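# "A parte difícil é não arrumar demais"

Na Nureck, a recolha de exemplos para o sistema de aprendizagem faz-se à mão.
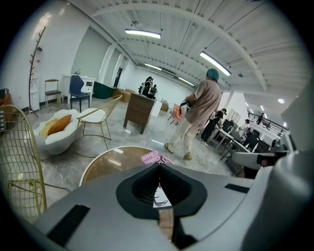

A coordenadora da recolha trabalha no projeto Gomora desde novembro e recebeu-nos numa sexta-feira, a meio da tarde. A empresa fornece demonstrações à Rekov, que treina os modelos, e o trabalho dela consiste em garantir que essas demonstrações servem para alguma coisa. "Antes de mim, a pessoa que tinha esta função era engenheira", conta. "Eu vinha de logística. Percebo de turnos, de registos e de coisas que desaparecem das prateleiras."

Cada operador segura uma pinça com câmara e executa uma tarefa curta: pegar numa revista, mudá-la de mesa, pousá-la. A gravação guarda a imagem vista da pinça e o movimento da mão. Uma sessão tem 50 demonstrações. Numa boa tarde, diz a coordenadora, um operador experiente consegue fazer 58, mas o número extra não lhe interessa muito. "Quando alguém vai depressa, começa a repetir o mesmo gesto. Fico com muitas cópias de um exemplo e poucos exemplos."

Por isso, as instruções aos operadores são curtas. Devem variar o lado por onde se aproximam do objeto e a altura a que começam. Se falham a primeira tentativa, podem corrigir e continuar, desde que assinalem a correção no registo. "No princípio deitávamos fora todas as falhas. A Rekov pediu-nos que guardássemos as que acabam bem. O modelo também precisa de ver como se recupera de uma pega torta."

O espaço muda com frequência. As cadeiras passam de um lado para o outro, os objetos trocam de mesa, e as outras pessoas continuam a circular durante as gravações. "Perguntam-me muitas vezes se não seria melhor fechar a sala. Tentámos. Os dados ficaram limpos e o modelo estranhava qualquer pessoa que passasse ao fundo." A parte difícil, acrescenta, é não arrumar demais. "Vejo uma revista atravessada e a minha vontade é endireitá-la. Tenho de me conter."

A revisão ocupa quase tanto tempo como a gravação. Cada sequência é vista por 2 pessoas, que decidem em separado se a aceitam. Quando discordam, a coordenadora desempata. Os motivos de recusa mais comuns são uma mão à frente da lente, um começo tardio ou uma etiqueta que não corresponde ao que se fez. "A etiqueta errada é a pior. Uma imagem má vê-se logo. Uma frase errada passa pela revisão se quem revê estiver cansado."

O cansaço também pesa nos operadores. A pinça não é pesada nos primeiros minutos, explica, mas o pulso ressente-se ao fim de uma série longa. Os turnos foram encurtados para 2 horas, com pausa a meio, depois de os revisores notarem que os movimentos do fim da tarde saíam mais baixos e mais bruscos.

Sobre os resultados, prefere não fazer previsões. A Economou, parceira na avaliação, testa os modelos em salas que não aparecem nas gravações e devolve uma lista de tarefas falhadas. É dessa lista que sai o plano da semana seguinte. "A última trazia objetos finos pousados em mesas redondas. Portanto, agora andamos com revistas."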